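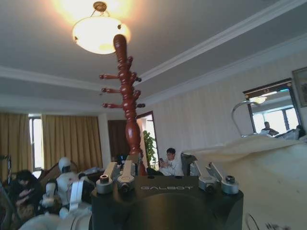
Zarnholm Community Forums > Story and Lore > Chapter Discussion

Topic: Companion story content and the January roadmap

Sutter_Archivist
Posted May 9, 2021

I would like to open a discussion of the companion chapters in Zarnholm. The January roadmap stated that each companion would receive a closing chapter before the next expansion. The patch notes published this week list a closing chapter for Iris only. The remaining companions are described as "under review."

I have completed the main story on more than 80 characters, and I keep a record of the dialogue scenes available to each class. By my record the game now contains 1,467 companion scenes. Of these, 1,292 were present before the last expansion. Growth has therefore been modest, and most of it concerns a single character. I would ask members to keep replies to released content. Spoilers from the test server belong in the marked section.

Pramilel
Reply 1

Thank you for the figures. I do not share the conclusion. The Iris chapter was the most requested item in the player survey, and it is reasonable for the writers to finish it first. The roadmap carried a notice that its contents were subject to change. I read it at the time and set my expectations to match.

grey_harbor
Reply 2

The notice was there. It was also in small type under a chart that showed every companion with a check mark. Members who bought the annual subscription on the strength of that chart have a fair complaint.

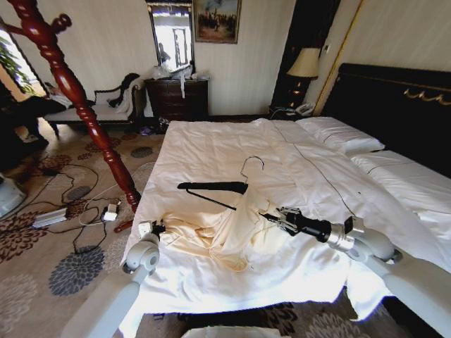 Does the Iris chapter require the expansion?
The chapter is open to all subscribers who have finished the Sutter Gate storyline. The expansion is needed only for the optional epilogue.

Sutter_Archivist
Reply 3

I can confirm the above. I would add that the epilogue contains the only scene in which Iris refers to the player's choice at the Gate. Members without the expansion will see the chapter end at the council vote, and the choice is not mentioned. In my view this scene should have been placed in the main chapter.

lowtide21
Reply 4

I disagree. The choice is acknowledged twice before the vote if you sided with the garrison. Please check a garrison character before stating that it is absent.

Sutter_Archivist
Reply 5

I have checked, and the correction is accepted. Both lines appear on the garrison path. I found neither on the neutral path — that is the one I had used for my notes. I will amend the record.
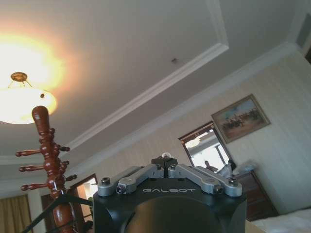 Posted in Chapter Discussion, page 1

Pramilel
Reply 6

The neutral path has been thin since launch, and I would place that ahead of the closing chapters. A player who declines both sides receives fewer scenes in every act, and the journal still describes the garrison outcome.

grey_harbor
Reply 7

The journal error was reported in the bug section, thread 21. It remains open. Members who can reproduce it on a new character are asked to add their class and server there.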